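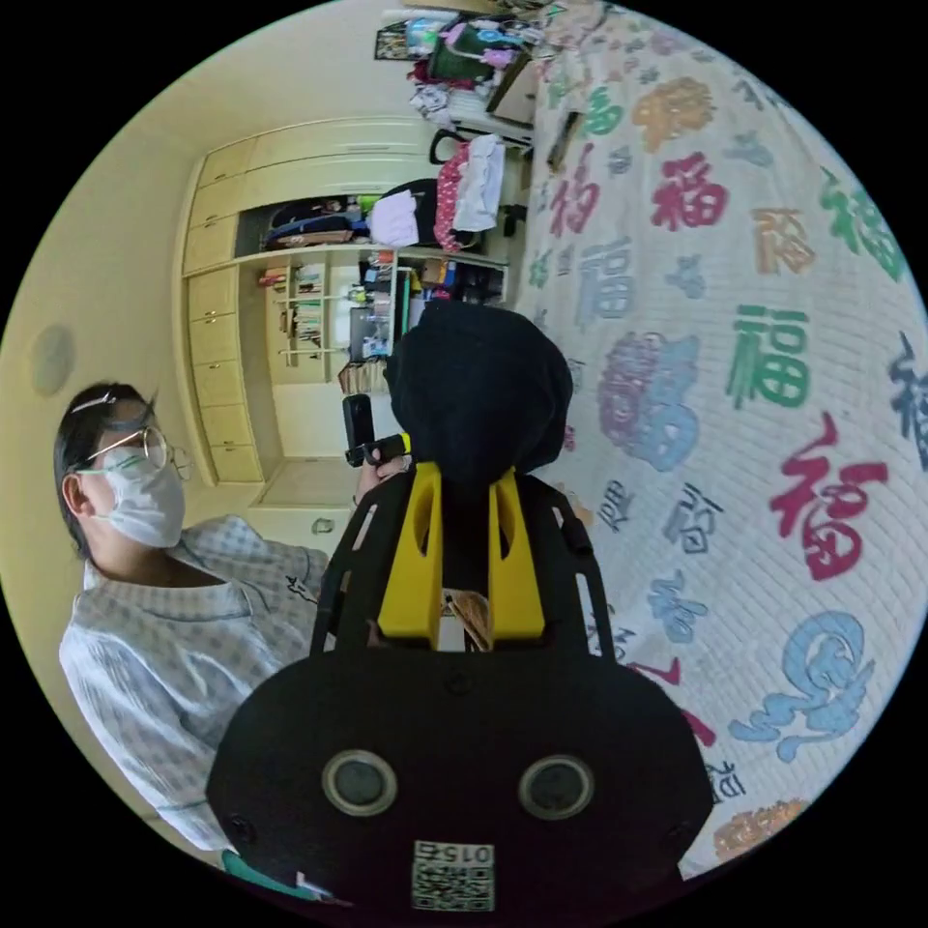 Figure 1. A cluttered bedroom, with a dark, soft item held up.

Do People Wear Their Clothes Out?
Llinos Yorath and Rhodri Ruddock
Term project, Consumer Studies, 20 August 2025

1. Why we picked this

Every article we read before starting said the same thing: people throw clothes away long before they wear out. Most of them gave a number. When we tried to trace the numbers back, we usually landed on another article. One led to a store's own press page. So we decided to ask people in Flitdale ourselves, knowing a small survey would have its own problems.

2. What we did

We handed out 115 paper forms at the Gough Street library and the bus station. We got 53 back. That is less than half, and we suspect the people who bothered were the ones who already like talking about mending. The form asked what the last item they got rid of was, how long they had owned it, and why it went.

We also asked three households to keep a clothing diary through November. One stopped after the first week. We kept those pages but did not use them.

3. What we found

"Doesn't fit" was the most common reason given. "Worn out" came second, which surprised us after all that reading. Being bored with an item hardly came up, but who writes that on a form handed over by a student? Rhodri thinks the answers are mostly fair. Llinos does not, and we left it there.

The ages people gave for their clothes were worse. Nearly all were round numbers. Someone who says a coat is ten years old probably means it is old.

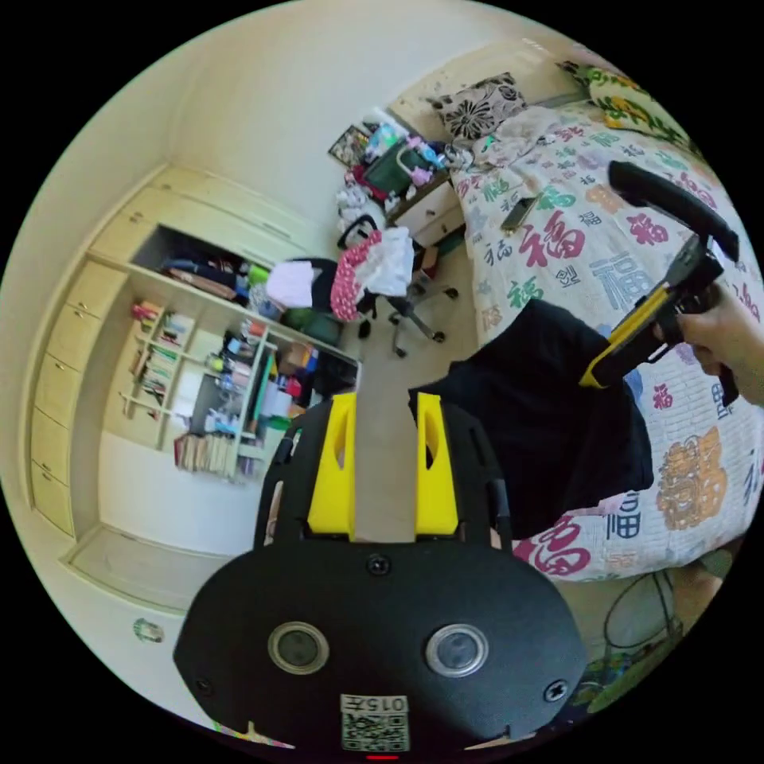

Figure 2. Dark navy cloth at the edge of a bed with a printed quilt.

The diaries were more useful. Both finished ones showed the same few things being worn over and over while the rest sat in drawers. Neither household had guessed this on the form — one had written that they wore "pretty much everything."

4. Problems

We never defined "worn out." A sock with a hole and a shirt with a faded collar both got counted. We also left out hand-me-downs, so a jacket passed to a cousin looks the same as one put in the trash.

If we ran it again we would drop the question about age, use more diaries, and ask to see the item where possible. We would want about 400 forms before saying anything about the town as a whole.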